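### 4.2 What ends up on the table

I went into this part of the study expecting the kitchen drawer to be the interesting one. Wrong! The table by the door beat it easily, and I ended up spending most of April on tables. Our 19 households in Berngate kept a diary of every small thing they put down "just for now" (their phrase, and I've kept it), which gave us 544 entries once Jalen Pennington and I had merged the duplicates. Keys and chargers were in there, sure, but so were toys, pouches, stationery and an awful lot of boxes that had outlived their errand.

The boxes are what I keep coming back to. In the Oron interviews people told me they hang on to packaging in case something has to go back, and then the box turns into a piece of furniture, more or less. Things get leaned on it. Only 9 households had a rule for throwing boxes out, and 2 of those admitted the rule was new.

Small stuff also travels in company. A puzzle cube or a squishy toy rarely sat by itself in the diaries; it had a clip, a tag or a plug for a neighbor, and I love that nobody could tell me who introduced them. I'd been coding toys and hardware as separate piles up to this point, and I gave that up after Figure 3.
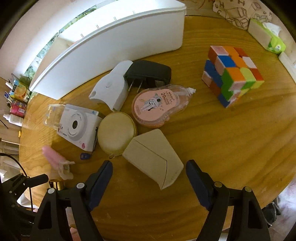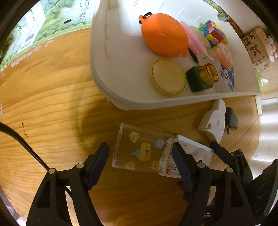

**Figure 3.** Small items on a wooden tabletop: pouch, tape dispenser, adapter and puzzle cube (first); stickered clear block, box and tray with an orange squishy toy (second).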